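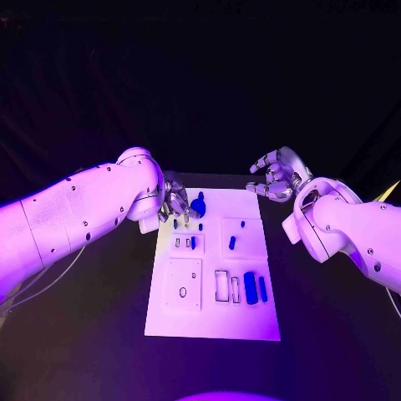 Thread: Drotau book 3, worth going on? (spoilers up to ch. 9)

marlowe_reads
Finished the second Drotau book last night and I'm torn. I loved the flood city and the old river gods, but Saliba spends 191 pages on the march to Bresar and I was skimming by the end. Does book 3 pick up?

tansyroot
Oh no, the march is my favorite part! All those campfire stories (the one about the salt bride!!) come back later, so I'd go reread them before you start 3.

gil_h
Disagree with tansy. Munther Saliba writes great monsters and so-so walking. Book 3 has less walking. Skip the prologue if you want, I did and never missed it.

tansyroot
You skipped the prologue?? That's where Musent gets her name, Gil.

gil_h
She gets it again in chapter 3.

oddkettle
I gave up on 3 when the priest switched sides. Didn't buy it for a second. If you want drowned gods, try Þórarinsdóttir, much shorter and a lot sadder.

marlowe_reads
Ok, library has 3 on hold for me until 25th May, so I'll give it a go, prologue included. Sorry Gil.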